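# 다이얼 두 개짜리 전자레인지, 한자 표기 읽는 법이랑 해동 시간 좀 알려주세요!

Cledel 생활도움 게시판 > 주방가전 | 조회 508

**밥은먹고다녀**

안녕하세요! 공유주방 Chala에 자리를 얻어서 이제 막 점심을 직접 해 먹기 시작한 사람입니다. 주방에 하얀 전자레인지가 있는데 저는 이게 정말 마음에 들어요. 버튼이 잔뜩 붙은 것만 쓰다가 손으로 드르륵 돌리는 걸 쓰니까 괜히 신나더라고요. 어릴 때 할머니 댁에 있던 것도 돌리는 방식이었거든요.

문제는 글씨가 전부 중국어 간체자라는 거예요. 설명서도 없고요. 위쪽 큰 다이얼이 세기, 아래쪽 작은 다이얼이 시간이라는 건 눈치로 알겠습니다. 아래쪽에 时间이라고 적혀 있고 숫자도 0부터 쭉 돌아가니까요. 그런데 세기 쪽은 어디에 놓고 써야 하는지 감이 안 와요. 지금까지는 그냥 가운데에 맞춰 놓고 밥도 국도 다 돌렸습니다.

궁금한 것들입니다.

- 低火, 解冻, 中高, 高火를 각각 언제 쓰면 되는지
- 냉동해 둔 다진 고기랑 밥은 어디에 놓고 몇 분 돌리는지
- 30초나 1분처럼 짧게 돌리고 싶을 때는 어떻게 하는지 (눈금이 너무 촘촘해서 자꾸 빗나가요) 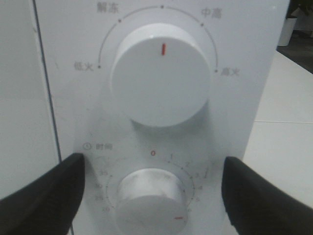
**Oanh Hầu**

와, 반가워요! 저도 돌리는 전자레인지를 오래 썼고 지금도 제일 좋아하는 방식이에요. 한번 손에 익으면 다른 건 답답해서 못 씁니다. 글자부터 풀어 드릴게요.

| 표기 | 뜻 | 제가 쓰는 곳 |
|---|---|---|
| 低火 | 약 | 버터 말랑하게 하기, 초콜릿 녹이기 |
| 解冻 | 해동 | 얼린 고기, 생선, 식빵 |
| 가운데 | 중간 세기 | 죽, 카레처럼 걸쭉하고 잘 튀는 것 |
| 中高 | 중강 | 먹다 남은 반찬, 우유 |
| 高火 | 강 | 밥, 국, 물, 채소 찌기 |

가운데에 놓고 다 돌리셨다니, 밥이 미지근하게 나온 적 있으시죠? 밥이랑 국은 高火로 가세요. 시간이 확 줄고 밥도 훨씬 고슬고슬해요!

얼린 밥 한 공기는 高火로 3분이면 됩니다. 2분 돌리고 꺼내서 숟가락으로 한 번 헤쳐 준 다음 1분 더 돌리는 게 제 방법이에요. 물을 한 숟갈 뿌리고 뚜껑을 살짝 걸쳐 두면 더 좋고요. 저는 Druraleck 유리 용기에 얼려 뒀다가 뚜껑만 비스듬히 올려서 돌려요. 꽉 닫으면 안 됩니다, 김 나갈 틈은 꼭 남겨 주세요.

다진 고기는 解冻에 놓고 200g 기준으로 4분인데, 2분쯤 됐을 때 꺼내서 뒤집고 녹은 부분은 떼어 내세요. 그냥 쭉 돌리면 가장자리가 익어 버려서 회색 테두리가 생겨요. 가운데가 아직 서걱서걱할 때 멈추고 5분 그냥 두면 속까지 풀립니다. 처음부터 납작하게 펴서 얼리면 이 과정이 정말 쉬워져요. 그리고 전자레인지로 녹인 고기는 다시 얼리지 말고 그날 바로 익혀 드세요.

짧은 시간 맞추는 요령도 있어요. 시간 다이얼을 곧장 1에 맞추려고 하지 말고 일단 3이나 4까지 넉넉하게 돌린 다음에 원하는 데로 되돌려 오세요. 기계식 타이머는 태엽이 좀 감겨야 짧은 시간도 제대로 가는 물건이 많거든요. 30초는 눈금으로 맞추기 어려우니 저는 1분쯤에 두고 속으로 세다가 문을 엽니다. 대신 문을 먼저 열어서 멈췄으면 남은 시간은 꼭 0으로 돌려 놓기! 안 그러면 다음 사람이 문을 닫는 순간 빈 채로 돌아가요.

추천 142

> **밥은먹고다녀** (글쓴이 댓글)
>
> 표 저장했습니다!! 高火로 밥 돌려 봤는데 완전히 다른 밥이 됐어요. 여태 뭘 먹은 건지 모르겠네요 ㅋㅋ 3까지 갔다가 돌아오는 것도 해 봤는데 이제 1분이 1분처럼 울립니다.

---

**돌솥비빔**

전자레인지는 다 거기서 거기예요. 강으로 놓고 2분 돌리고 안 뜨거우면 더 돌리면 됩니다. 해동은 전날 냉장고에 옮겨 놓는 게 제일 맛있고요.

> **밥은먹고다녀** (글쓴이 댓글)
>
> 전날 밤의 저를 못 믿어서요... 그래도 고기는 한번 해 볼게요, 감사합니다!

---

**반찬통수집가**

앞의 분이 조리법은 너무 잘 써 주셔서 저는 놓는 자리랑 닦는 법만 보탤게요. 공유주방이면 이게 더 중요할 수도 있어요!

전자레인지는 뒤랑 옆, 위로 바람이 통해야 합니다. 설명서가 없으면 뒤로 10cm, 위로 20cm는 비운다고 생각하세요. 위에 행주나 키친타월 얹어 두는 분들 많은데, 통풍구가 위에 있는 제품도 있으니 치우는 게 좋아요. 테이블 두 개를 붙여 쓰는 곳이면 다리가 이음매에 걸리지 않게, 네 발이 다 한 판 위에 있도록 놓아 주세요. 수평이 안 맞으면 회전판이 덜그럭거립니다. 그리고 문 앞에는 뜨거운 그릇을 바로 내려놓을 자리가 있어야 해요. 꺼내서 들고 두리번거리는 그 몇 초에 다들 데거든요.

닦는 건 식초물이 최고예요. 물 한 컵에 식초 두 숟갈, 高火로 3분 돌리고 문 닫은 채로 5분 두면 안쪽에 붙은 게 다 불어요. 그다음 행주로 쓱 문지르면 끝! 끓은 물을 갑자기 건드리면 확 넘칠 수 있으니 컵에 나무젓가락 하나 꽂아 두고 돌리시고요. 회전판은 따로 빼서 설거지하면 됩니다.

다이얼 둘레는 물을 뿌리지 말고 꼭 짠 행주로만 닦으세요. 틈으로 물이 들어가면 안 좋아요. 저는 Clatex 극세사 행주를 반으로 접어서 다이얼 밑을 한 바퀴 돌리는데, 때가 여기 제일 많이 낍니다. 기름 묻은 손으로 다들 잡으니까요.

추천 21

> **밥은먹고다녀** (글쓴이 댓글)
>
> 자리 얘기 정말 도움 됐어요. 저희도 흰 테이블을 이어 붙여 쓰고 있어서 읽자마자 테이블부터 들여다봤습니다. 상판이 매끈해서 행주질은 편한데 흰색이라 희미한 얼룩도 신경이 쓰이더라고요.

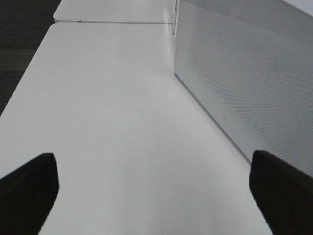 그래서 그릇 내려놓는 자리에는 실리콘 받침을 하나 깔기로 했어요! 앞으로 뜨거운 건 무조건 그 위에 내려놓고, 국물이 흐르면 받침만 들고 가서 헹구면 되니까 훨씬 간단할 것 같아요. 받침 색은 주방 식구들끼리 투표 중인데 지금은 초록이 앞서고 있습니다.

식초물도 바로 해 봤습니다. 냄새가 좀 나긴 하는데 안쪽이 반짝반짝해져서 괜히 문을 몇 번이나 열어 봤어요. 젓가락 꽂는 건 처음 알았네요.

그리고 한글 라벨도 만들었어요. 다섯 칸이라 약, 해동, 중, 중강, 강 이렇게 작게 뽑아 뒀고, 패널에 바로 붙이면 나중에 끈적일까 봐 카드로 만들어서 옆 벽에 걸어 둘 생각입니다. 뒷면에는 Oanh Hầu 님이 알려 주신 밥이랑 고기 시간을 그대로 옮겨 적었어요. 다 쓰고 나면 시간 다이얼 0으로 돌리기, 이건 제일 크게 썼고요!

하나만 더 여쭤볼게요. 문 앞면에 손잡이가 없는 모양이라 처음 오신 분들이 문 가장자리를 손톱으로 당기려고 하시는데, 카드에 뭐라고 써 두면 좋을까요?

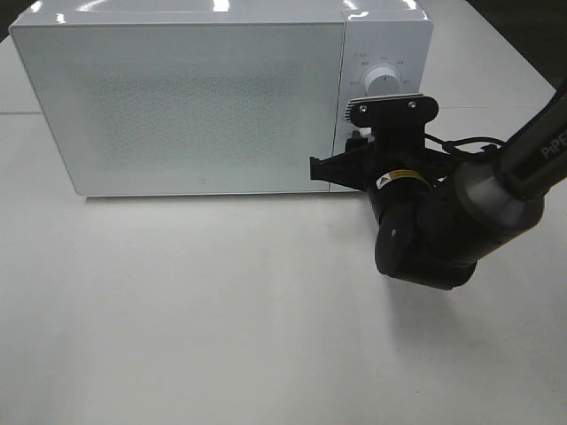
*흰 테이블 위의 전자레인지. 왼쪽이 문, 오른쪽이 다이얼 패널.*

> **반찬통수집가**
>
> 손잡이 없는 제품은 대개 패널 맨 아래에 누르는 버튼이 있어요. 그걸 끝까지 꾹 누르면 문이 튀어나오듯 열립니다. 카드에는 "당기지 말고 아래 버튼 누르기" 한 줄이면 충분해요. 돌아가는 중에 눌러도 멈추긴 하는데, 저는 타이머를 0으로 돌려서 끄고 여는 쪽을 권해요.

> **Oanh Hầu**
>
> 카드 너무 좋은 생각이에요! 빈자리가 남으면 날달걀이랑 은박지는 넣지 말라고도 꼭 적어 주세요. 삶은 달걀도 통째로는 안 돼요. 그리고 고구마는 포크로 몇 군데 찌른 다음 젖은 키친타월에 싸서 高火 5분, 뒤집어서 2분 더! 중간 크기 하나 기준이에요.

> **밥은먹고다녀** (글쓴이 댓글)
>
> 고구마까지!! 카드 한 장 더 뽑으러 갑니다. 모두 감사해요, 초록 받침이 이기면 또 글 올릴게요.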